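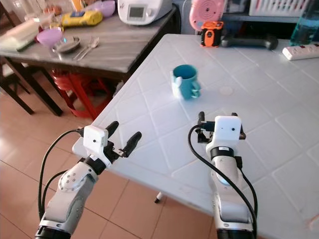 ## Clearing a work table

Clear one end first, so you have somewhere to put things as you go.

1. Take the mug to the kitchen before you move anything else. Do the same with any bottles.
2. Switch off the power strip, unplug it and wind up the lead.
3. Put small tools away in a drawer. I use a Pistano tray, 40 cm long.
4. Lift heavy items with both hands. Don't slide them, as a raised diamond pattern catches and marks.
5. Wipe the top with warm water and a drop of washing-up liquid. Go over the grooves with a soft brush, then dry with a cloth.

Leave it for an hour before plugging anything back in.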